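The pilgrim hostel at Skirkton has 72 beds and one working hair dryer, and by the time I limped in on a Friday in November, both were spoken for. Ilse Wendt, who was on the desk, found me a mattress in the old priory's tithe barn. It had been a granary for the monks, then a granary for everybody else, and the draft has stayed through every change of ownership.

The priory itself is a ruin with good manners. Three arches of the cloister still stand, and the chapter house has kept its floor, which the guidebook calls "remarkable" twice on the same page. You get in through a gap where the Reformation left in a hurry.
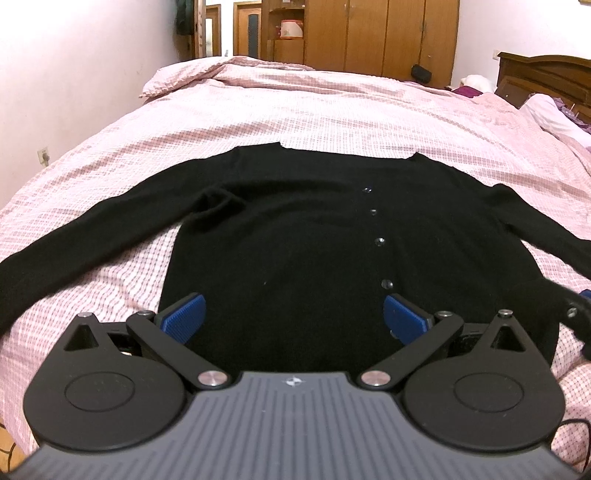
Medieval pilgrims on this route were told to carry a staff, a bowl and a clear conscience. The brothers at Skirkton kept a list of what people brought instead, and Elsa Laitinen, the parish archivist, let me read her copy over a very small coffee. One wool merchant arrived with 141 candles. A widow brought her own door. I thought of my own packing, which had started with a black cardigan spread out on a pink duvet, buttons up, as if awaiting a blessing, and ended with a bag I couldn't lift onto a train. The brothers charged for storage.

They charged for most things. A look at the finger of Saint Florent cost a penny, and a longer look cost two. Laitinen reckons nearly 500 people a week came through in a good summer, and the finger paid for the whole south range. It was later found to be from a goat.

The path leaves by the north gate and goes uphill for longer than the map admits. Breakfast at the hostel is at seven, and the porridge is best eaten early.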